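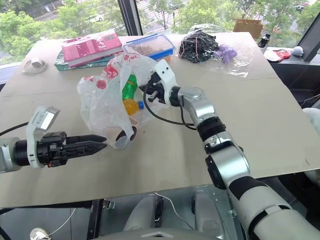 E. Cheung
Correspondence Manager, Varkiven Housing Association
21 May 2025

On the Wording of Notices

The views set out on this page are those of the author. They are offered in a personal capacity and do not amend any procedure currently in force at the Association.

In February the correspondence office completed a review of the standard notices sent to residents. The file contained 191 templates. Many had been drafted for a single occasion, such as the replacement of a boiler or the closing of a stairwell, and had remained in the file under titles that no longer meant anything to the staff who used them. One was named "Letter B (new)" and referred to a parking arrangement that ended before the present office was opened.

The review was begun for administrative reasons. The contract for the old document system was ending, and every template had to be moved to Zelleck or removed. It was expected that the work would consist mainly of sorting. In practice, most of the time was spent on wording, and it is on this point that the author wishes to record several observations.

The first concerns the opening sentence. A large share of the older notices began with the legal basis on which they were issued. A resident reading about a water shutoff was required to pass through a full paragraph of references before learning that there would be no water. The revised notices state the event first, then the date and hours, then the part of the building affected. The legal basis is given at the foot of the page, where it remains complete and can be found by any person who requires it.

The second concerns the word "may." In the old templates it was used both to give permission and to describe a possibility. "Residents may use the rear entrance" was understood by some households as advice that the rear entrance would perhaps be open. The word has been kept for permission only. Where a possibility is meant, the notice now says "might," or the sentence has been rewritten. There was some resistance to "might," which several colleagues considered too informal for letterhead. The author held the same opinion for a number of years and has since given it up.

The third concerns length. It had been assumed that a notice should fit on one page, and the type had been reduced over time to make this possible. The rent adjustment letter was the worst case. It is now 2 pages long in a readable size, and the office has received fewer telephone calls about it than in the previous year. No firm conclusion should be drawn from a single mailing, and the change in the billing dates will also have had an effect.

A further matter is the tone to be used when the Association has made an error. The previous practice was to write that "an error has occurred." The sentence is correct as grammar and unsatisfactory as correspondence. When the heating statements for the Pakura buildings were sent out with the wrong meter readings, the draft correction followed the old form. It was returned and sent instead with the words "We made an error in your statement." The correction took about 3 weeks to reach every household, owing to the number of forwarding addresses, and the replies received were for the most part courteous. Several residents wrote only to say that they had understood the letter.

Translation was considered at length. A notice written in long sentences produces a longer and less certain translation, and questions raised by the translators often revealed that the original had no settled meaning. In the clause on balcony storage, the phrase "items of a temporary nature" could not be rendered at all until the office had decided what it was intended to cover. It is intended to cover furniture brought indoors during the winter, and the clause now says so.

Certain older expressions have been retained. "Yours faithfully" remains on formal demands, and the phrase "without prejudice" remains where counsel requires it. The salutation "Dear Resident" was discussed on more than one occasion and has also been kept. It is impersonal, but the alternatives depended on names held in the register, and the register is not sufficiently accurate to support them.

Templates that have been withdrawn are stored as read-only files for reference. Colleagues who hold private copies on their own computers are asked to delete them, in particular the earlier form of the key replacement letter, which quotes a fee that is no longer charged.

The elevator notices have not yet been revised. They depend on wording supplied by the maintenance contractor, and a draft is expected after the summer inspection.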